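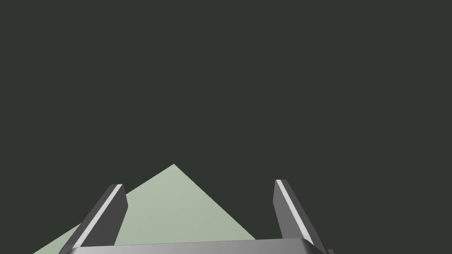

Según Abdelkrim El Khatib, el sello de Centro Amable llegó al colegio Cotby antes que la fontanería, y él habría preferido el orden inverso. La red Kavine lo concede a las escuelas cuyo alumnado dice sentirse escuchado. Este curso hay 8 premiadas, tras leer 3.047 encuestas. 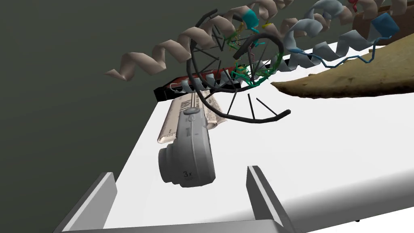 El Cotby recibirá una placa, una bandera y el derecho a usar el logotipo en sus circulares durante tres años. También podrá enviar un retrato de grupo a la galería de la red. Para eso basta una cámara compacta, de las que llevan «3x» escrito en el objetivo; reunir a todo el claustro en el patio ya es otro asunto.

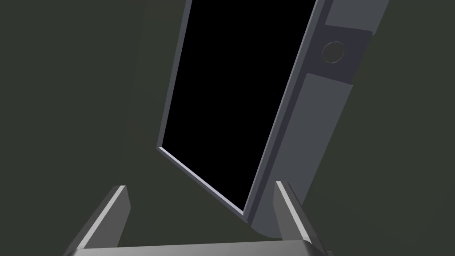

Un dispositivo de mano, con la pantalla en negro.

La directora, Ah-rin Wi, agradeció el premio en un discurso de cinco minutos que duró bastante más. Las familias aplaudieron —algunas, dos veces— y preguntaron por el comedor.
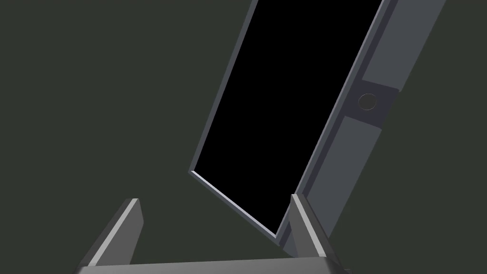
El dispositivo, inclinado y sin nada en pantalla.

La placa se colgará en julio, con el colegio cerrado.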